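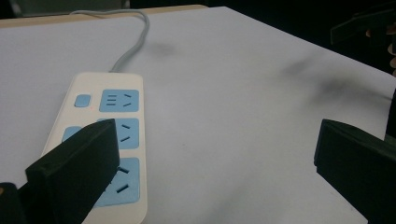

탁자 위의 흰색 멀티탭

5장. 로트 추적 및 회수 기록 설정

이 장에서는 Tastitz 관리 프로그램에서 원료 로트를 등록하고, 완제품 로트와 연결하고, 회수 기록을 여는 방법을 설명합니다. 프로그램 설치와 사용자 계정 생성은 끝난 것으로 봅니다. 라벨 프린터 연결은 다음 장에서 다룹니다.

5.1 시작하기 전에

다음 항목을 준비하십시오.

- 관리자 권한이 있는 계정
- 사업장 코드 (계약서 첫 장에 적혀 있습니다)
- 원료 공급업체 목록과 업체별 연락처
- 현재 재고로 남아 있는 원료의 로트 번호
- 납품처 목록. 스프레드시트 파일이면 한 번에 불러올 수 있습니다.

참고: 종이 장부를 쓰던 사업장은 전환 후에도 기존 장부를 버리지 마십시오. 프로그램은 등록 이전에 생산한 제품을 추적하지 못합니다. 장부 보관 기간은 취급 품목에 적용되는 규정을 따릅니다.

5.2 사업장 정보 입력

1. 관리자 계정으로 로그인합니다.
2. 왼쪽 메뉴에서 [설정] > [사업장]을 엽니다.
3. 사업장 코드를 입력하고 [확인]을 누릅니다. 사업장 이름이 자동으로 표시됩니다.
4. 이름이 다르게 표시되면 더 진행하지 말고 코드를 다시 확인합니다.
5. [생산 구역] 탭에서 구역을 추가합니다. 같은 설비를 함께 쓰는 작업대는 한 구역으로 묶습니다.
6. [저장]을 누릅니다.

주의: 생산 구역은 생산 기록이 한 건이라도 저장되면 삭제할 수 없습니다. 이름을 바꾸거나 '사용 안 함'으로 돌릴 수는 있습니다.

구역을 너무 넓게 잡으면 회수 대상이 불필요하게 커집니다. 볶음 설비와 포장 설비를 한 구역으로 등록한 상태에서 포장 설비에 문제가 생기면, 프로그램은 볶음 공정만 거친 반제품까지 조사 대상에 올립니다. 반대로 세척을 같이 하는 설비를 따로 등록하면 교차오염 가능성이 있는 로트가 목록에서 빠질 수 있습니다. 세척 단위를 기준으로 구역을 정하십시오.

5.3 담당자 지정

회수 기록에는 담당자가 두 명 필요합니다. 한 사람이 두 역할을 겸할 수 없습니다.

기록 담당자: 회수 기록을 열고 대상 로트를 입력합니다.
승인 담당자: 대상 범위를 검토하고 통지 발송을 승인합니다.

1. [설정] > [담당자]를 엽니다.
2. [기록 담당자] 칸에서 사용자를 선택합니다.
3. [승인 담당자] 칸에서 다른 사용자를 선택합니다.
4. 두 사람의 휴대전화 번호를 입력합니다. 사무실 번호만 입력하면 저장되지 않습니다.
5. 대리 담당자가 있으면 [대리] 칸에 추가합니다.
6. [시험 문자 보내기]를 누르고 두 사람 모두 문자를 받았는지 확인합니다.

이 설명서의 화면에서는 기록 담당자가 Josphat Okoth, 승인 담당자가 Upendo Muli로 되어 있습니다. 설치 직후의 칸은 비어 있습니다.

참고: 담당자가 퇴사하거나 부서를 옮기면 계정을 정지하기 전에 담당자부터 바꾸십시오. 정지된 계정이 승인 담당자로 남아 있으면 통지가 발송되지 않고 대기 상태로 머뭅니다.

5.4 원료 로트 등록

원료가 들어올 때마다 아래 순서로 등록합니다.

1. [입고] > [새 입고]를 누릅니다.
2. 공급업체를 선택합니다. 목록에 없으면 [업체 추가]로 먼저 등록합니다.
3. 포장에 인쇄된 공급업체 로트 번호를 그대로 입력합니다. 하이픈과 빈칸도 생략하지 않습니다.
4. 수량과 단위를 입력합니다.
5. 소비기한을 입력합니다.
6. 보관 위치를 선택합니다.
7. 시험성적서가 있으면 [첨부]를 눌러 파일을 올립니다. 파일 하나의 크기는 20MB까지입니다.
8. [등록]을 누르면 내부 로트 번호가 만들어집니다.

내부 로트 번호는 11자리이며 사업장 코드, 입고 순번, 확인 숫자로 이루어집니다. 번호를 손으로 옮겨 적을 때는 마지막 확인 숫자까지 적으십시오. 확인 숫자가 맞지 않는 번호는 검색되지 않습니다.

주의: 같은 원료라도 공급업체 로트 번호가 다르면 따로 등록합니다. 한 팔레트에 두 로트가 섞여 들어온 경우도 마찬가지입니다. 수량을 합쳐 한 건으로 등록하면 나중에 나눌 수 없습니다.

시험 결과를 기다리는 원료는 상태를 '보류'로 둡니다. 보류 상태의 로트는 생산 기록에서 선택할 수 없습니다. 결과가 나오면 [입고] 목록에서 해당 로트를 열고 '사용 가능' 또는 '부적합'으로 바꿉니다. '부적합'으로 바꾼 뒤 다시 '사용 가능'으로 돌리려면 승인 담당자의 비밀번호가 필요하고, 사유 입력란을 비워 둘 수 없습니다.

5.5 완제품 로트와 연결

1. [생산] > [새 생산 기록]을 누릅니다.
2. 제품과 생산 구역을 선택합니다.
3. [원료 투입]에서 사용한 내부 로트 번호를 모두 추가합니다. 바코드 리더가 있으면 라벨을 읽어 추가할 수 있습니다.
4. 재작업품을 투입했으면 [재작업] 칸에 원래의 완제품 로트 번호를 입력합니다.
5. 생산 시작 시각과 종료 시각을 입력합니다.
6. 직전 세척 기록을 선택합니다.
7. [완료]를 누릅니다.

주의: 재작업품 입력을 빠뜨리는 것이 추적이 끊기는 가장 흔한 원인입니다. 부서진 제품이나 중량 미달 제품을 다음 배치에 넣었다면 소량이라도 입력하십시오.

생산 기록은 완료 후 17시까지 같은 날에 한해 고칠 수 있습니다. 그 뒤에는 정정 기록을 추가하는 방식으로만 바꿀 수 있으며, 원래 내용도 함께 남습니다. 야간 작업 사업장은 [설정] > [마감 시각]에서 시각을 바꾸십시오.

5.6 납품처 불러오기

1. [납품처] > [불러오기]를 누릅니다.
2. 서식 파일을 내려받습니다.
3. 업체명, 주소, 담당자, 전화번호, 전자우편 주소를 서식에 채웁니다. 열 순서를 바꾸지 마십시오.
4. 파일을 올리고 [검사]를 누릅니다.
5. 오류가 표시된 행을 고친 뒤 다시 올립니다.
6. 오류가 없으면 [반영]을 누릅니다.

도매상을 거쳐 나가는 제품은 도매상까지만 추적됩니다. 도매상이 Lyimo 연동을 쓰는 경우에는 [연동 코드]에 상대 업체의 코드를 입력해 다음 단계의 납품처까지 조회할 수 있습니다. 연동은 양쪽이 모두 승인해야 켜집니다.

5.7 회수 기록 열기

부적합 결과나 소비자 신고를 접수해 회수를 검토할 때 사용합니다.

1. [회수] > [새 기록]을 누릅니다.
2. 사유를 선택합니다. 미생물, 알레르기 유발물질 표시 누락, 이물, 잔류물질, 기타 중에서 고릅니다.
3. 출발점이 되는 로트 번호를 입력합니다. 원료 로트와 완제품 로트 모두 쓸 수 있습니다.
4. [범위 계산]을 누릅니다.
5. 표시된 로트 목록을 확인합니다. 노란색은 같은 원료를 쓴 로트, 회색은 같은 구역에서 세척 없이 이어 생산한 로트입니다.
6. 목록에서 뺄 로트가 있으면 선택을 해제하고 사유를 적습니다.
7. [출고 정지]를 누릅니다. 창고에 있는 대상 로트가 바로 잠깁니다.
8. [승인 요청]을 누릅니다.

승인 담당자는 문자로 요청을 받습니다. 20분 안에 응답이 없으면 대리 담당자에게 같은 문자가 갑니다. 대리 담당자를 지정하지 않은 경우에는 기록 담당자 화면에 미응답 표시가 나타나므로 직접 전화하십시오.

주의: 출고 정지는 승인 전에도 작동합니다. 그러나 이미 트럭에 실린 제품은 잠기지 않습니다. 운송 중인 건은 [출고 현황]에서 확인하고 운송사에 따로 연락해야 합니다.

주의: 이 프로그램은 관할 기관에 대한 보고를 대신하지 않습니다. 보고 의무가 있는지, 언제까지 보고해야 하는지는 해당 법령에 따라 사업장이 판단합니다. [회수] 화면의 [보고용 출력]은 자료를 모아 문서로 만드는 기능이며 어디에도 전송하지 않습니다.

5.8 모의 회수

설정을 마친 뒤 실제 로트로 모의 회수를 한 번 실행하십시오. 모의 모드에서는 출고가 정지되지 않고 납품처에 통지가 가지 않습니다.

1. [회수] > [모의 실행]을 누릅니다.
2. 화면 위쪽에 '모의' 표시가 나타나는지 확인합니다. 표시가 없으면 [취소]를 누르고 처음부터 다시 합니다.
3. 이미 출고가 끝난 완제품 로트 하나를 입력합니다.
4. [범위 계산]을 누르고 결과를 출력합니다.
5. 출력한 목록을 출고 전표와 대조합니다.
6. 생산량과 출고량, 재고, 폐기량의 합이 맞는지 확인합니다.
7. 차이가 있으면 [메모]에 원인을 적고 저장합니다.

모의 실행은 매년 5월에 알림이 뜨도록 되어 있습니다. 알림 시기는 [설정] > [알림]에서 바꿀 수 있습니다.

5.9 문제가 생겼을 때

범위 계산 결과가 비어 있음
입력한 로트에 연결된 생산 기록이 없습니다. 생산 기록이 '작성 중' 상태로 남아 있는지 확인하십시오. 작성 중인 기록은 계산에 들어가지 않습니다.

로트 번호가 검색되지 않음
공급업체 로트 번호를 내부 로트 번호 칸에 넣지 않았는지 확인하십시오. 검색창 오른쪽의 전환 단추로 번호 종류를 바꿀 수 있습니다.

통지가 '대기'에서 바뀌지 않음
승인 담당자 계정이 정지되어 있거나 승인이 끝나지 않은 상태입니다. 5.3을 참고하십시오.

납품처 한 곳에만 통지가 가지 않음
전자우편 주소가 잘못되었거나 상대 서버에서 거부한 경우입니다. [발송 이력]에서 거부 사유를 확인하고 전화로 먼저 알린 다음 통화 내용을 이력에 적으십시오.

온도 기록이 표시되지 않음
냉장·냉동 창고의 온도 기록은 Hora 모듈이 있어야 볼 수 있습니다. 모듈을 설치했는데도 보이지 않으면 [보관 위치]에서 창고와 센서가 연결되어 있는지 확인하십시오.

위 방법으로 해결되지 않으면 Gusard 고객지원에 문의하십시오. 문의할 때는 사업장 코드와 오류 화면에 표시된 번호를 함께 알려 주십시오. 회수가 진행 중인 경우에는 문의 양식의 [긴급] 칸을 선택하십시오.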